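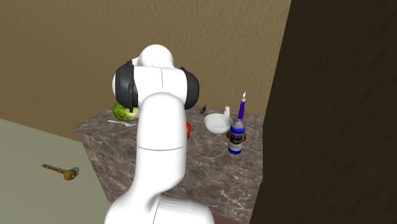
4. Setting up the Akinola radiation monitor (fixed station)

Read section 3 first if you haven't mounted the mast. Two people for this part, one at the mast, one at the logger.

4.1 Before you start

Check the box: detector tube, logger, 7 m signal cable, battery, desiccant packs, check source in its lead pot. Check source stays in the pot until step 8.

CAUTION: Don't open the detector housing. High voltage inside, up to 800 V, and it holds charge after power off.

4.2 Steps

1. Power off at the logger. Both lights out.
2. Fit the detector to the mast bracket, window facing down. Hand tight, then a quarter turn.
3. Run the signal cable down the mast. Tie it every arm's length or so. Leave a drip loop at the bottom.
4. Plug into port A. Port B is for the rain gauge only — wrong port won't break anything but you'll get zeros all night.
5. Battery in, red lead first. Close the lid.
6. Power on. Wait for the steady green light. Blinking green means its still finding the clock signal.
7. Go to Menu > Station and enter your station number. Natley stations start with 148. Don't reuse the number of a retired station, the old readings get merged in.
8. Check source test. Hold the source at the mark on the housing for one minute. Write the count on the card. Source back in the pot, lid on, then walk away from the mast and start a background run.
9. Background run goes overnight. Don't park next to the mast.

NOTE: Rain pushes the background up for a few hours, sometimes a lot. Normal. Log the weather with the reading and leave the alarm level alone.

4.3 Alarm levels

Factory setting is fine for most sites. To change it you need the supervisor code — ask Nelli Hämäläinen or Ayman Zaki. Changes made without a code are droped at the next restart.

If the alarm goes off:
- Note the time and the reading.
- Don't reset. Reset clears the one-second data and we need it.
- Look at the wind vane, write down direction.
- Call the duty desk. Then compare with the next nearest station if you can get a line.

One station high, neighbors flat: usually cable or moisture. Go to 4.4. Two or more high: stay on the phone with the desk.

4.4 Moisture in the connector

Power off, wait five minutes, unplug at the logger end. Dry with a lint-free cloth. New desiccant pack in the lid. Reconnect, repeat steps 6 and 8.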